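What I Learned From Making a Budget for Two Grippers

March 26, 2024 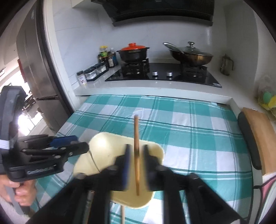 I promised my colleague Jyoti Dubey that I would write down how we planned the money for our hand-held grippers, so she does not need to ask me again on the phone. I am not an expert in buying. Before January I had never filled in a purchase form for anything bigger than a monitor. Our small group at Plinley records everyday tasks in home kitchens, and for this you need a pair, one for each hand. On paper a pair is simply one item multiplied by 2. In practice I forgot many things, and most of them are small. Look at the blue pads on the fingers, for example, between which the thin wooden stick is held. I did not have a line for pads in my first budget at all. I thought they come with the tool and stay with the tool.

They come with the tool, yes. But they are a part which you use up, like brake pads on a bicycle. With a stick so thin, everything depends on the pad, and when its surface becomes smooth the stick starts to turn in the grip and the person must try again. Now we change them on a fixed day and do not discuss it.

Let me go back to the start. We asked for prices from two sellers, Covitz and Thakur. The offer from Covitz was lower and it made me very happy for one evening. Then Pallavi Kushwaha, who keeps our accounts, read the second page. Delivery was not included, the spare fingers were not included, and the guarantee was for the body only. When we added everything in one table, the difference between the two offers became 331 pounds, and it was in favour of the other seller! I was a little ashamed. Since then I read the second page first.

My second mistake was the waiting time. The seller wrote 8 weeks. I put exactly 8 weeks in my plan, and I had already agreed with families when we would visit their kitchens. The box was late, and I had to telephone all these people and apologise. They were kind, but I would not like to do it again. Please leave some empty weeks in the plan, even if your manager asks what they are for.

Then there are the tasks themselves. Many people imagine that you need special objects for the recording. We use what kitchens have: trays, sticks, spoons, lids. I gave this line of the budget 100 pounds and there is still money in it. A plastic tray costs almost nothing and it keeps small things from rolling away. A patterned cloth on the table is also fine for us, we do not ask families to remove it.

What I gave too little money for:

Pads and spare fingers. I would now order the second set together with the first, because you pay for delivery only once.

Cables. Always longer than you think, and always one more.

Time of people. Holding a gripper in each hand is tiring for the wrists, so the sessions must be short, and short sessions mean more visits and more travel. Travel was the biggest surprise in the whole table.

What I gave too much money for was storage cases. I chose hard cases from Kiditz because they looked serious in the catalogue. They are good cases, but heavy, and on the bus I carry everything in a rucksack with towels.

Pallavi has asked me to prepare the next request before summer. We want a second pair, so that two kitchens can be visited on the same day. This time I have started with the pads and the travel, and the grippers themselves are at the bottom of the sheet. Jyoti, the empty table is in our shared folder, please make a copy before you change the numbers.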